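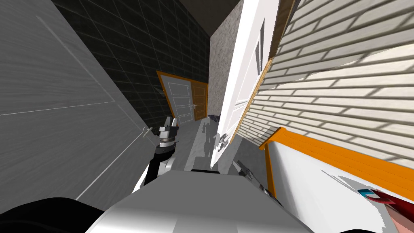 A white door standing open off the corridor.

I bought a car in October, and I am still getting emails asking if I would like to buy a car.

Some background. My old hatchback had failed on rust, which the garage had been warning me of for years, and I needed something that would do the school run and the odd trip to my mother's. I filled in one enquiry form on the website of a dealer in Fellton. One form, with my name, my phone number and a box that said "Tell us what you're looking for". I told them. Small, petrol, five doors, no more than 700 miles from its last service, and could someone please tell me if the blue one was still there.

The reply came within a minute and thanked me for my interest in "a vehicle". It was signed by Shoshana Marchetti, Customer Journey Lead. I wrote back asking about the blue one. Shoshana thanked me for my interest in a vehicle again, and it was at that point I began to have doubts about Shoshana.

By the end of the week I'd had 6 emails, two texts and a voicemail, and none of them mentioned the blue car. One offered me a part exchange figure on a car I had described, in the box, as scrap. Another invited me to "keep the conversation going", which I thought was a bit rich.

My sister-in-law Leena used to work on the web desk at a different dealership and she says it's all down to the software. Theirs was called Bodavum. It gave every enquiry a score, and the staff were marked on how fast the first answer went out. What the answer said didn't come into it. So they wrote something that would fit anybody and set it to send itself. Her manager was delighted with the response times. Leena isn't sure they sold any more cars, and from what she remembers the figures were never looked at side by side.

I've read a fair few articles now by people who sell this kind of thing, and they all say the same: reply in five minutes or the customer is gone. Maybe so. I'd like to know who they asked. I would have waited until the next day quite happily for one line from a person who had walked across the yard and looked.

In the end I rang a smaller place, out past the ring road, and spoke to a woman called Hanne. She put the phone down on the desk, went outside, came back and said yes, it's here, there's a scratch on the back bumper, it's £564 less than the one you've seen online and I can't do anything more on the price. I went the same afternoon. The scratch was where she said it was.

I don't want to make her out to be a saint — she had a good go at selling me paint protection, and I still don't believe it does anything. But she answered the question.

Shoshana wrote again this morning. She's noticed I haven't been in touch, and wonders if I'm still in the market for a vehicle. I've clicked unsubscribe twice now, and both times I got an email to thank me for it.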